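Munimis Recording Station: Frequently Asked Questions
Last updated 16 Sep 2019 by Younes Shawky

What is being collected?

Short demonstrations of simple tabletop tasks, used to train the Munimis policy. One demonstration is called an episode. An episode holds the camera streams, the joint angles, the gripper opening and a one-line task label.

How long is an episode?

The limit is 30 seconds. Flerkitz, the recording program, stops on its own at the limit. Most episodes end sooner because the operator presses the pedal when the task is done.

How many episodes does a task need?

The target is 900 accepted episodes per task. Training may start earlier, but results from a partial set are not reported.

Why is the work area a taped mat?

The mat gives a plain background and a fixed place for the objects. If a tape strip lifts, stop and replace it before the next episode. Do not slide the mat to a new position in the middle of a batch.

What does the station look like from the different cameras?

Views of the mat and the arm, including the fisheye view between the gripper fingers (third):

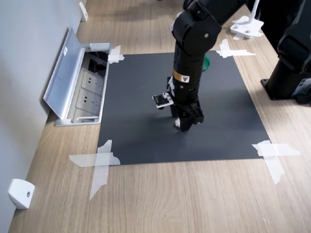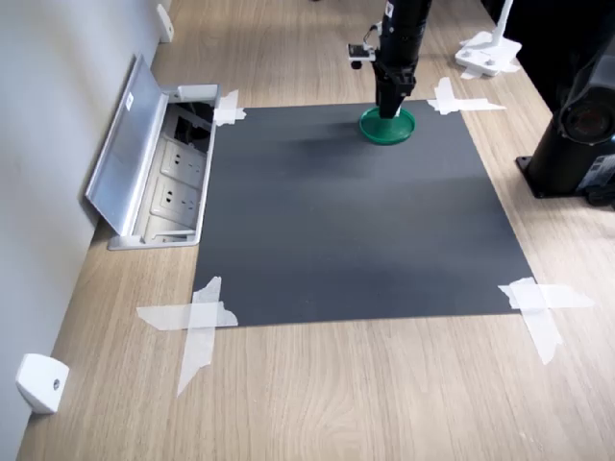
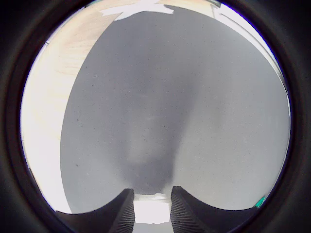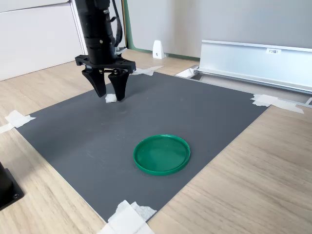
Do the camera streams need to be synchronized by hand?

No. Flerkitz stamps every image with the time it arrived at the recording computer. Streams are matched afterward by nearest time stamp. An episode is rejected if any stream has a gap of more than 12 images.

Where should the objects be placed at the start?

Anywhere on the mat that the arm can reach without a joint warning. Change the position after every episode. The start positions should cover the reachable area evenly - a cluster in one corner is the most common reason a batch is sent back.

Should failed attempts be deleted?

No. Mark them as failed and keep them. A missed grasp followed by a second try that works is marked as accepted, with the "retry" flag set. Delete an episode only if the label is wrong and cannot be corrected, or if a person's face was recorded.

Can two operators share a batch?

Yes, but each must log in separately. Operators move at different speeds, and the operator number is used when the data is split into training and test sets.

What is the difference between Vukum and Đào?

Vukum is the storage server. Đào is the review tool that reads from it. Episodes appear in Đào after the nightly copy. File names must use the plain spelling "dao", without accents.

What does error 17 mean?

The gripper did not report its position in time. Discard the current episode, open and close the gripper once from the menu, and start again. If the error comes back, write down the batch number and contact Younes Shawky.

Will the file format change?

Force readings will be added in October. Existing episodes will not be converted, and the loader will accept both versions.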